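少一块的拼图，和永远多出来的那一块

阅读时间：8分钟

桑内·德斯梅特（Sanne De Smet）不喜欢别人叫她“玩具收藏家”。“收藏家会把盒子摆在玻璃柜里，”她说，“我这儿的盒子有一半是用橡皮筋捆着的。”

她管的地方叫Viltberg，是一间玩具借阅室，登记在册919件，借期三周，逾期不罚款，但要听她讲话。我去的时候是二月，暖气响得厉害，她一边给我倒咖啡，一边把杯子往离木头远的地方挪。她讲话快，手更快，聊天的工夫已经把两盒多米诺骨牌按点数码齐，又推开，说这盒是谁谁家还的，闻得出来，家里爱煎鱼。

我本来想问她玩具借阅的意义。她听完问题，看了我一会儿，说：“意义就是小孩玩三周就腻了。你家地下室多大？”

于是我们改聊拼图。

借阅室里借得最勤的是数字拼图：上面一块数字，下面一块图，几就画几样东西。三岁的孩子拿它学数数，四岁的拿它盖房子，五岁的拿它砸弟弟。桑内说她见过三种用法都出现在同一张借书卡上。

“大人总以为小孩先认数字，”她说，“我看到的是他们先认胡萝卜。胡萝卜比3有意思多了。你要让孩子把3放对地方，先得让他对胡萝卜失去兴趣，这个可能要一个下午。”

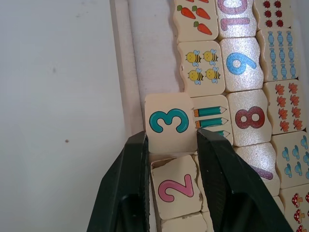 她对木块的边角有种近乎会计的态度。磕掉一点漆，记“旧”；磕掉一个角，记“旧，可用”；咬过的，记“咬”，单独一栏。我翻了翻那本登记簿，“咬”这一栏相当充实。她说牙印最多的是数字2，原因不明，她也没打算研究。

“有位爸爸还拼图的时候跟我道歉，说孩子把一块啃花了。我说没关系，借出去的时候就是花的。他很失望，大概觉得自己家孩子应该是第一个。”

她不给木块补漆。早年补过，颜色总是差一点，补好的那块在整套里像戴了假发。后来一位借阅者好心，用指甲油替她补了一个8，闪着光还回来。桑内说那个8此后成了全套最抢手的一块，两家孩子在门口为它打过一架。

清点的规矩

每样东西还回来都要过桌子。桌上不许放咖啡（所以我的杯子一直在窗台上），不许放钥匙，不许放“待会儿再看”的东西。最后这条她自己也守不住，但写在墙上了。

拼图先整套倒出来，再一块一块往回放。我问为什么不直接看一眼有没有空位，省得倒。她说直接看一眼的人，她都训过。

“有人拿硬纸板剪了一个6塞进去，画得还挺像。不倒出来，我到现在都不知道。”

那个纸板6她留着，夹在登记簿里当书签。她说做工不错，就是6的肚子太大，像在生气。

放的次序也有讲究。她从数字放起，放完一排再放图。她的搭档伊琳娜（Irine）从图放起，理由是图好看。两个人共事到现在，这件事没谈拢过，轮班表就是这么来的。

“我跟她说，你从图放起，看见四只蜜蜂得先数一遍，再去找4。她说，对啊，这不就是拼图的玩法吗。”桑内停了一下，“我没办法反驳，所以给她排了上午。”

放到一半最怕电话。第一排刚有个1，电话响了，回来就忘了手里这块是刚拿起来的，还是准备放下的。她有一次接完电话，把一块拼图揣进围裙兜里去买了面包，回来清点少一块，全屋翻了个遍，连暖气片后面都掏了，掏出来一副别人的眼镜。

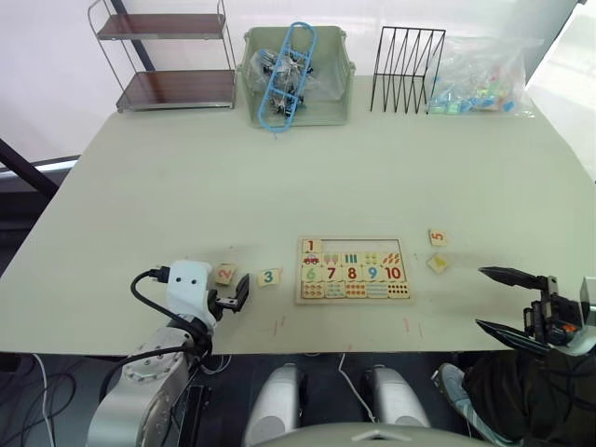 多出来的那些

少一块的事，家长都很上心，会打电话，会半夜发消息。多一块的事从来没有人提。桑内有一只饼干桶，专门装多出来的：棋子、小齿轮、别家的拼图、一颗乳牙。乳牙在里面放了很久，她贴过告示，没人来认。

“你想，孩子把牙放进拼图盒里，家长收拾的时候啪地一盖，高高兴兴还给我。牙仙那天晚上得多尴尬。”

每隔一阵，她就把饼干桶倒在桌上配对，配得上的归位，配不上的再倒回去。上一回配了54块，其中一块红色的7，她认定是某套缺了许久的那块，专程去翻，发现那一套早就补过了，于是现在那一套有两个7。她不肯把多的那个拿走。借到的孩子多半会发现，然后来问，她就说，七比较受欢迎。

补件她找一家叫戈森斯（Goossens）的木工铺，一块木头收她的钱不多，脸色收得多。铺子里的人嫌活小，每次都问能不能凑够70块再来。她说她要是能凑够70块，说明借阅室已经完了。

“他们切得很准，”她又补了一句，“就是有一回把9切成了6的底板。我把它倒过来用，没看出来。”

怎么知道齐了

我问她，一天看那么多套，怎么不数也知道齐没齐。她说靠颜色，数字的颜色她背得比电话号码熟，偏偏这些颜色毫无道理可讲。

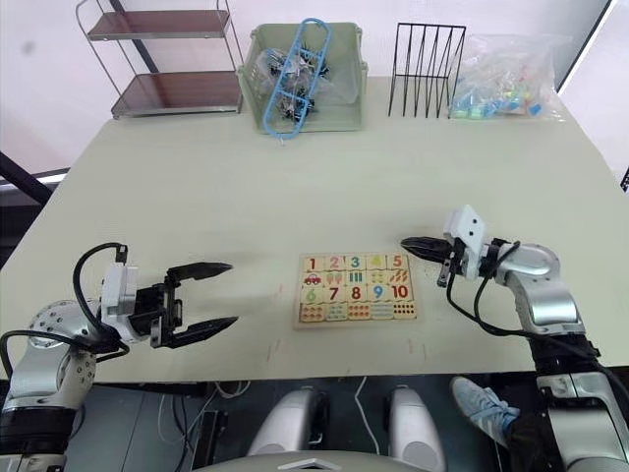
背颜色这件事是被逼出来的。她试过给每套写清单，清单比拼图丢得快；也试过拍照存档，手机里存了300张木块，换手机的时候全没了，她说那天倒也轻松。最后只好硬记。就说二十块的那种，四排，一排五块，1到5念下来是红、橙、绿、黄、红，到这里还像那么回事，小孩也爱跟着念。从6往后就变了，绿、红、红、蓝、红，像设计的人那天下午只剩一支红笔。她念得很顺，念到10的时候还点了一下头，好像替那块10打了个招呼。底下一排全是小圆点，她承认这一排她背不下来，只看有没有空着的，空着就趴到地上去找。

“7和8都是红的，小孩最容易换着放，”她说，“大人也是。伊琳娜也是。这句你可以写。”

我后来问了伊琳娜。她说她从来没放错过7和8，她放错的是红车，有一回整整一个早上以为那辆车属于隔壁那套。然后她请我写上，桑内至今分不清冰棍和冰淇淋。

趁桑内去接电话，我试着拼了一套。我按伊琳娜的办法，从图放起，放到糖果就乱了，数了两遍，得数不一样。桑内回来看了一眼，没说话，把我那块糖果抽出来，换到旁边去了。

“你几岁？”她问。

临走时她让我看看口袋。我说我没拿。她说大家都这么讲，再看看。我口袋里有车票、笔帽，还有一枚蓝色的棋子，我至今不知道它是什么时候进去的。她把它扔进了饼干桶。

读者留言（5）

煎鱼那家：应该说的是我们。骨牌已经用醋擦过一遍了，还有味道吗？

小满妈妈：两个7的那套在我家！我女儿给其中一个盖了被子，说它是替补。

木头脑袋：从图放起的举手。先数后找才有乐趣，支持伊琳娜。

阿炳：回楼上，你上次还回来的那套是我接着借的，车在蜜蜂的位置上。

路过借书：请问乳牙还在吗？不是我家的，就是惦记。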